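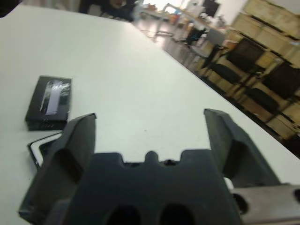 I have been putting off writing about Tolirska because I wanted to like it. It's a grasp planner, it's open, the install took one command, and the docs have a dark mode. People kept telling me it would replace the pile of hand-tuned heuristics I call Moulin, which I've been dragging from job to job and which is ugly in ways I won't go into.

So I gave it two weeks of evenings.

The claim that got my attention was that it plans from wrist camera views alone. No overhead camera, no depth, no calibration board. You feed it frames and it gives you a ranked list of grasps with a confidence next to each one. Fine. My objection going in was the confidence, and it's still my objection coming out.

A flat black box on a white table ought to be the easy case. The contrast is as good as it ever gets. But glossy black with a shiny strip on top is also where these models get strange, because the strip catches the ceiling lights and the streaks move when the wrist moves. Tolirska likes to call the strip its own object. It will then propose a grasp on the strip, at 0.94, with the fingers closing on nothing you could ever pick up. Put a second dark flat thing next to the box and it merges the two or splits them depending on the angle. Same table, same objects, different answer.

I logged 1711 planning calls. In 360 of them the top grasp changed to a different object between one frame and the next while the arm was holding still. I don't mind a planner being wrong. I mind it being wrong at 0.94 and then wrong about something else at 0.93.

The forum answer is to turn on temporal smoothing. I did. The flipping mostly goes away and now you get a stale grasp for as long as the filter takes to change its mind, and if the wrist is moving that's the whole approach. Somebody there also suggested I mask out the fingers. I already mask out the fingers. Everyone with a wrist camera masks out the fingers, they take up half the view.

Then there's Skirnach, the viewer it ships with. Pretty. It draws the winning grasp in green and hides the rest by default, so every demo you've seen was recorded with the runner-up switched off. The setting is buried under "advanced display." Turn it on before you believe anything.

What I'd keep: the frame-sync code is good, better than mine, and I've already stolen the idea for Moulin. The config format is sane. Error messages say what went wrong.

What I wouldn't do is let the score gate a motion. I still run the old width check and the old table-plane check after it, and they throw out plenty.

Version 2 is supposed to have calibrated scores. I'll rerun the same log when it's out.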